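Taller > Cuadernos > Encuadernación > Adhesivos

Inicio Cuadernos Recetas Materiales Contacto

Tiempo de lectura: 5 minutos

Cuaderno de taller, 2018-10-27

Engrudo de trigo, tercera tanda. Escribe Tuấn Hà.

Antes de todo, pido perdón por mi español en las páginas anteriores. Olga Nogueira me corrigió con lápiz y ya sé que se dice «el lomo» y «la lomera» para dos cosas distintas. Intento usar bien las dos palabras desde hoy.

Continúo con el problema del mes de julio: las guardas que se ondulan después del secado. En aquel momento cambié el papel y el peso de la prensa al mismo tiempo, y por eso no pude saber qué cosa produjo la mejora. Esta vez cambio solamente el adhesivo. El papel es el mismo Cuvlow crema que tenemos en el cajón de abajo, el cartón es el gris de siempre y la prensa es la pequeña de hierro, la que cierra un poco torcida hacia la izquierda.

Preparación. Puse 18 gramos de almidón de trigo en 90 mililitros de agua fría y lo dejé reposar durante la comida. Después lo calenté al baño maría, moviendo siempre en el mismo sentido, como me enseñó Jaruwan Paisan. No sé si el sentido tiene importancia, pero ella lleva muchos años haciendo cajas y yo no discuto. Cuando la mezcla se puso translúcida la dejé en el fuego todavía un rato. En la segunda tanda la retiré demasiado pronto y quedó con un sabor de harina cruda (sí, la probé) y pegaba mal en los bordes.

La pasé por el colador de crin dos veces. La primera vez quedaron grumos pequeños en la malla; la segunda, casi nada. Para las guardas la diluí con agua hasta que caía de la brocha como nata líquida. Para la tela la dejé espesa.

Mezcla. Hice también una parte con cola blanca Antunes, porque Sofia Lobo la prefiere para los cuadernos que se venden en feria y que tienen que estar listos de un día para otro. Proporción en volumen: dos partes de engrudo y una de cola. La mezcla se deja extender bien, pero perdona menos: cuando coloqué la guarda un poco desviada ya no la pude mover. Con el engrudo puro tuve tiempo de levantarla y ponerla de nuevo sin romper el papel.

Dirección de la fibra. Anoto esto porque lo olvido cada vez. La fibra del papel, del cartón y de la tela debe ir paralela al lomo. Un trozo de los de prueba lo corté al revés a propósito y lo marqué con una cruz. Se curvó ya en los primeros minutos, antes de entrar en la prensa, y de manera bastante fuerte. Los otros se curvaron poco y hacia dentro, como se desea.
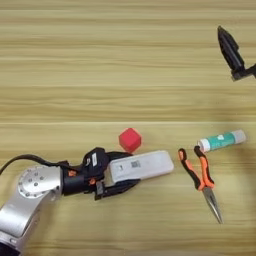
¿Se puede guardar el engrudo de un día para el siguiente?
En la nevera, con tapa y con un papel mojado tocando la superficie, aguanta dos o tres días; si huele agrio o se separa en agua y gel, se tira y se hace otro.

Prensado. Los trozos estuvieron primero diez minutos con mucha presión, luego los saqué, cambié los secantes y los devolví a la prensa con menos fuerza. El segundo cambio de secantes lo hice a los 60 minutos. Pienso que en julio el error estaba aquí: dejé los mismos secantes toda la noche y la humedad no tenía adónde ir. Houda Chraibi dice que en su escuela ponían además una lámina de poliéster entre la guarda y el cuerpo del libro, para que el agua no pase a las primeras hojas. Hice la mitad de los trozos con lámina y la mitad sin lámina.

Primer resultado, solo a la vista y con la mano:

Engrudo puro, con lámina: plano. Al tacto todavía frío, entonces no está seco por dentro. Volver a mirar.
Engrudo puro, sin lámina: plano en el centro, una onda suave cerca del cajo.
Mezcla con Antunes, con lámina: plano y ya seco. Un poco rígido al abrir.
Mezcla con Antunes, sin lámina: plano, con un brillo en la esquina donde la cola salió. Culpa mía, demasiada brocha.
El trozo con la cruz: no sirve, como se esperaba. Lo guardo para enseñarlo a los principiantes.

Papel. Olga pregunta si vale la pena comprar otra vez el Plundeo de 165 gramos para las guardas. Mi opinión, por el momento, es que no. Es bonito y el color es más cálido, pero bebe mucha agua y se estira más que el Cuvlow. En un libro grande la diferencia se ve en el borde delantero: hay que recortar después de pegar, y recortar una guarda ya pegada me pone nervioso. Para cajas sí lo usaría. Jaruwan tiene todavía algunas hojas del pedido de Cimadard y se puede probar con ellas antes de gastar dinero.

Brochas. La redonda grande pierde pelos. Encontré uno debajo de una guarda cuando ya estaba en la prensa, y se nota como una línea muy fina. Lavé la brocha con jabón neutro y la peiné, vamos a ver si mejora. La plana está bien pero es estrecha para una hoja entera; con ella el primer lado ya empieza a secar cuando llego al otro.

Una duda de palabra: en mis apuntes viejos escribí «cajo» y «bisagra» como si fueran iguales. Sofia me explicó que el cajo es el hueco que se forma al sacar el lomo y que la bisagra es la zona donde se dobla la tapa. Corregir las fichas.

Pendiente:
Abrir los trozos con la lámina y pesar los secantes antes y después.
Repetir el engrudo puro con el colador fino.
Preguntar a Houda qué grosor tenía su lámina.
Probar la mezcla con menos cola, una parte por cada cuatro.
Devolver la plegadera de hueso a Olga, está en mi delantal.

Añadido más tarde, el mismo día. El engrudo puro sin lámina perdió una parte de la onda después del último cambio de secantes. No toda. Lo dejo en la prensa hasta mañana con un papel encima que dice NO TOCAR, y apunto aquí lo que encuentre.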